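6/7/24

Two hours of teleoperation this morning, Dilek on the leader arms and me on the log. The task is the box one again: right gripper to the open blue box, left arm working at the belt. She finds the right side easy and the left side tiring, as the wrist has to stay at an awkward angle near the belt frame.

I moved the start pose back by 10 mm before we began. Yesterday's episodes all opened with the same small jerk, and I would sooner fix that at the source than trim it afterwards. 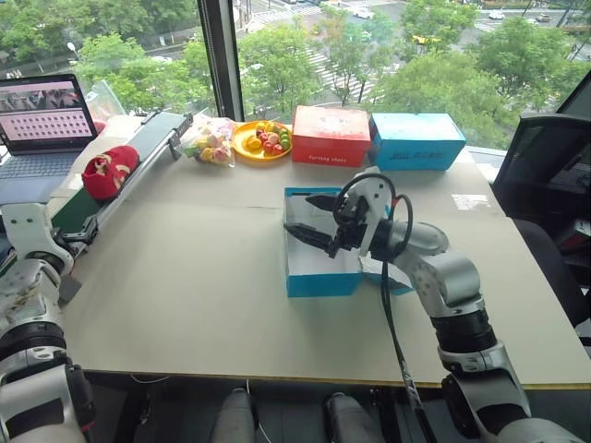 The jerk is smaller but still there. Indrek thinks it is the filter on the leader side -- he may be right, though he blamed the filter in December as well and that was a loose connector. Will swap cables first.

Total now stands at 133 episodes, of which 2 are marked bad for hesitation over the box. Pauline wants them kept with a label. I have no strong view. Zachary's replay script stops if the label field has a space in it, so the label is one word.

Target for the set is still 100 more. Dilek's wrist is sore, so I take the arms tomorrow and she logs.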